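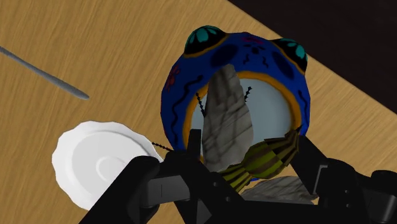 Figure 5-1. Tabletop scene in the Purnar simulator: toy insect in the gripper, frog container behind it, saucer to the left.

5. Recording Demonstrations

This section covers recording pick-and-place episodes by hand in the simulator. It assumes you have finished Section 4 and that your Grudov hand controller is paired, calibrated, and pointing the way you think it is. If the gripper goes left when you go right, go back to 4.3. Do not learn to drive it backwards. Two operators have, and their muscle memory is now of use only on each other's machines.

5.1 Before you start

Open Purnar and load the task set you were assigned. The task line appears at the top of the operator window, for example:

put the insect in the frog container

Read it all the way through. The scene generator picks props from a very large bin and has no sense of occasion, so the task line will sometimes ask you to put a bug in a frog. It means what it says. Other objects on the table, such as the saucer in Figure 5-1, are distractors unless the task line names them.

Check the following in the status bar:

Recording rate: 10 Hz
Time limit: 60 seconds
Operator: your own name

The third item gets missed most. Purnar remembers the last person who logged in, and for most of October every episode from the second station was credited to Makis Vrettos, including the ones recorded during his vacation. His numbers were excellent.

5.2 Recording an episode

1. Press Reset. The props are dropped in new positions. Wait until everything stops moving.

2. Look at the scene before you touch anything. Find the object, find the target, and decide which way you are coming in. Thinking time before step 3 is free. Thinking time after step 3 is training data.

3. Press Record. The border of the operator window turns red.

4. Move the gripper over the object at a steady speed and open the fingers.

5. Lower, close, and pause for a moment before lifting. The learner needs to see a closed grip that is standing still.

6. Lift high enough to clear the rim of the target. Then go a little higher.

7. Carry the object over the opening and lower it. Releasing from a height counts as a success in the simulator and as a bad habit everywhere else.

8. Open the fingers, back straight up, and press Stop.

9. Mark the episode Success, Fail, or Discard (see 5.4).

Note: The time limit is a hard stop. At 60 seconds the episode is closed and marked Fail, whatever you were in the middle of.

CAUTION: Do not press Reset while Record is on. Purnar will save one episode in which every object on the table teleports, and the learner will spend a long time trying to work out how you did it.

5.3 Gripping awkward objects

Cubes are easy, and you will get very few of them. The insect in Figure 5-1 is more typical: two wings, thin legs, a striped body lying at an angle, and no obvious handle.

Grip by the body. Wings and legs are thin, and thin parts in the simulator can slide through the fingertips in a way that looks like a magic trick and is scored like one.

Expect to lose your view. A wing standing up in front of the target can cover a good part of the opening, and the fingers cover more. Line up on whatever part of the rim you can still see. If you can't see any of it, lift and look again. A short correction is fine and even useful, since the learner will need to make corrections too. Stirring the air over the target for half a minute is not a correction.

Vary your approach. If you always come in from the right, the learner will conclude that the left side of the table is lava. Change your direction, your height, and your grip angle from one episode to the next, within reason.

Note: "Within reason" was added at the request of Benedikt Wieser, who reviews the episodes.

5.4 Marking the result

Success: the object named in the task line is in or on the target, the fingers are open, and the gripper has backed away.

Fail: you made a fair attempt and it didn't work. Keep these. We train the success detector on them, and it is hungry.

Discard: something went wrong that had nothing to do with the task. You sneezed, the controller dropped out, the phone rang, the object was generated halfway inside the table.

Do not mark an episode Discard to protect your average. There is no average. There is a Trustness score (5.5), and it drops when you discard too much.

If an object comes to rest balanced on the rim, mark Fail. You may feel that it is nearly in. Please take this up with the object.

5.5 Trustness score

After each batch, Purnar compares your marks against its own check of the final object positions and shows a Trustness score from 0 to 100. A score under 70 sends the whole batch to manual review, which is Benedikt, on Monday, before coffee.

The usual causes of a low score, in the order we see them:

Marking Success before the gripper has backed away.
Right container, wrong object.
Marking from memory after several episodes in a row. Purnar allows this. It shouldn't, and there is a ticket.

5.6 Ending a session

1. Press Stop, then Close Batch. Closing the window does not close the batch.

2. Wait for the upload to the Lacroix server to finish. The progress bar pauses near the end and has always done so. Leave it alone.

3. Write one line in the session notes if anything was odd: a prop that sank, a texture that flickered, a gripper that hummed. "Fine" is an acceptable note. "Fine???" is not.

4. Take your hand off the controller and stretch it. Breaks are not optional. Tired operators record slow, wobbly episodes, and the learner copies wobble very faithfully.

The target for the current task set is 3,000 successful episodes across all operators. The counter in the lower corner shows the shared total and updates overnight, so watching it has no effect.

5.7 If something goes wrong

Border stays gray after pressing Record: the disk is full. Close the batch, upload, and try again.

Gripper drifts with your hand still: recalibrate (4.3). Also check that your hand is still.

Object won't release: open the fingers fully and raise the gripper slowly. If it comes up with you, mark Fail and make a note of the prop.

Task line names an object you can't find: use Report Scene and then Reset. Do not substitute something similar.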